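Shared floors need shared rules

Most safety guidance for automation was written with a fence in mind. The machine stood on one side, the employee on the other, and an interlocked gate settled any argument between them. Much of the work now done with robots takes place on open floors, among furniture and people walking past, and the guidance has been slow to follow.

At Nimri, the hall contains a dressing table, chairs, desks and a mezzanine. Household tasks are recorded there with hand-held grippers, and the resulting demonstrations are later used to train machines. The site logs around 400 demonstrations in a working week.
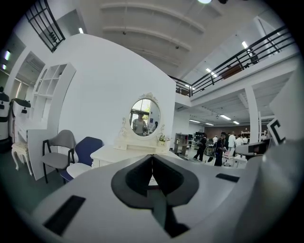 The main floor at Nimri, with the dressing table and the mezzanine behind.

Three matters deserve a written rule in any hall of this type. The first is right of way. An operator whose attention is on a pair of gripper fingers should not also be expected to watch for colleagues crossing the floor. Fomus, which drafted the code of practice in use at Nimri, asks for a clear strip of 1000 mm on the open side of each work surface. I consider that figure sound, though it is often treated as advice.

The second is consent. Mirrors are ordinary household objects and belong in household recordings – but they return the faces of the operator and of anyone standing behind.
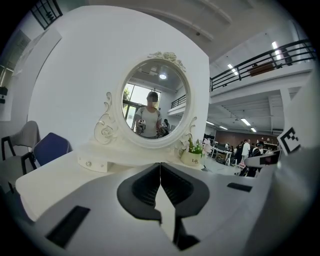
A rule that asks permission only of the person holding the tool is therefore too narrow. Everyone with access to the floor should be told, in writing, that they may be recorded, and faces should be obscured before any file leaves the building. Duvex already requires this of its suppliers. Others should do the same.

The third is the record itself. A demonstration should carry the site, the task and the version of the tool used. When the Floto archive was reviewed in October, 200 of its 610 entries lacked at least one of these. Such gaps cost little to prevent and a great deal to repair.

None of this calls for a new standard. The existing codes could be amended by a short annex on open floors, and the bodies responsible should begin drafting one.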